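Listuddale Residences
Shared Kitchens: Frequently Asked Questions

Last reviewed Monday, July 27, 2026

The following information applies to all residents of Listuddale Residences, including those on short-term and exchange agreements. It should be read together with the Residence Agreement. Where the two differ, the Agreement prevails.

Who may use the shared kitchens?

Each kitchen is reserved for the residents of the floor on which it is located. Residents of Romwood House share a kitchen between two floors and may use either entrance. Guests may use a kitchen only in the company of the resident who signed them in.

Are the kitchens open at all hours?

Kitchens are open 24 hours a day. Quiet hours begin at 11 p.m. and apply to kitchens as they do to corridors. Blenders, radios and group cooking are not permitted during quiet hours. A kitchen may be closed without notice where the Residence Life Office considers it unsafe or unsanitary.

What appliances are provided?

Every kitchen has a refrigerator, a cooktop, a wall oven, a microwave and a kettle. In the renovated kitchens the oven and microwave are built into a single tall cabinet, which leaves more counter space for food preparation. Residents with limited reach or mobility may ask the Accessibility Coordinator, Touran Khosravi, for access to a kitchen with appliances at counter height.
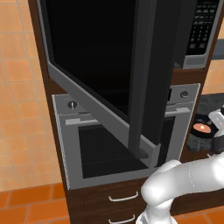 Microwave and wall oven in a tall wood-grain cabinet, with the microwave door open.

May I bring my own appliances?

Rice cookers, slow cookers and toasters are permitted in the kitchens provided that they carry a recognized Canadian certification mark and are labelled with the owner's name and room number. They must be stored in the resident's own cupboard when not in use. Deep fryers, hot plates and portable barbecues are not permitted anywhere in the building. No cooking appliance of any kind may be used in a bedroom.

How is cupboard and refrigerator space assigned?

One cupboard and one refrigerator shelf are assigned to each resident at move-in. The numbers appear on the key envelope. Residents may exchange spaces by mutual agreement, but must inform the front desk so that the floor list can be corrected. Locks may be fitted to cupboards but not to refrigerator shelves.

What happens to unlabelled food?

Refrigerators are cleared on the last Friday of each month. Notices are posted on the refrigerator doors 48 hours beforehand. Unlabelled, expired or spoiled food is discarded, along with its container. Labelled food within its date is returned to the shelf. The Residence does not compensate residents for discarded items, and requests to recover containers cannot be considered once the clearance is complete.

Can the Residence accommodate religious or medical dietary needs?

Yes. Separate shelving, cookware storage and, in some cases, a separate refrigerator can be arranged for residents who keep halal or kosher or who have a severe allergy. Requests should be made on the Kitchen Accommodation Form, available at the front desk, and are normally answered within 15 business days. Medical requests require a short note from a physician or nurse practitioner. Residents are not asked to document a religious observance.

What dishes and cookware are supplied?

None are supplied on a permanent basis. New residents may borrow a starter set from the Lis Lending Cupboard, on the ground floor beside the mail room. The Cupboard holds 1,647 items, all of them donated by former residents, and 183 complete starter sets were lent in the past academic year. Sets are lent for one term and may be renewed once. Each set contains a saucepan, a frying pan, a dinner plate, a bowl, a mug and cutlery for one person. Donations are accepted throughout the year, with the exception of knives and chipped or cracked items.

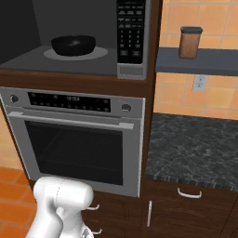 Borrowed items must be returned clean and by the date shown on the loan slip. The replacement charge for a lost or broken item is set by the Cupboard's coordinator, Bahman Esfahani, and is added to the resident's account at the end of term. Residents should check the underside of any plate or bowl for a microwave-safe marking before heating food in it, and should use a conventional dish if no marking can be found. A bowl should be placed on the turntable plate inside the microwave and never directly on the floor of the cavity. Metal trays, foil and travel mugs with metal linings are not to be used in any microwave. Turntable plates belong to the kitchen and must not be taken to bedrooms for use as serving dishes.

Who is responsible for cleaning?

Residents are responsible for washing, drying and putting away their own dishes immediately after use, and for wiping the counter, cooktop and sink. Custodial staff mop floors, empty the recycling and organics bins, and sanitize surfaces on weekdays. They do not wash dishes. Items left in the sink for more than 24 hours are moved to a grey bin under the counter and are discarded after one week.

What is the charge for an excessively dirty kitchen?

Where a kitchen requires cleaning beyond the normal custodial service, a charge of up to $300 may be divided equally among the residents of the floor. A written warning is issued first – except in the case of pests or a fire hazard, when cleaning is ordered at once. A resident who wishes to dispute a share of the charge may write to the Residence Manager, Réjean Robichaud, within ten days of the notice.

What should I do if the smoke alarm sounds?

Turn off the cooktop or oven if it is safe to do so, leave by the nearest exit and proceed to the assembly point in the east parking lot. Do not open the kitchen door to the corridor to clear smoke; doing so may set off the alarm for the whole building. Residents may not re-enter until the fire department or Residence staff give permission. Covering or disabling a smoke detector is a serious breach of the Residence Agreement.

How do I report a faulty appliance?

Faults may be reported through the Holtov maintenance portal or in person at the front desk. Please give the kitchen number, the appliance and a brief account of the problem. Residents should not attempt repairs or reset the breaker themselves. Gas odours must be reported immediately by telephone to the on-call staff member, whose number is posted inside each kitchen door.

Can a kitchen be booked for an event?

The ground-floor community kitchen may be booked for cultural celebrations, floor dinners and cooking classes. Floor kitchens cannot be booked. Applications are accepted by Nazanin Nikzad in the Residence Life Office and should be submitted two weeks in advance. Dates in November fill early, and residents planning an event in that month are advised to apply at the start of term.

Whom should I contact with a question not answered on this page?

General enquiries may be directed to the front desk. Enquiries about fees and accounts should be addressed to Esmaeil Pakzad, Residence Accounts. A French version of this page is available on request.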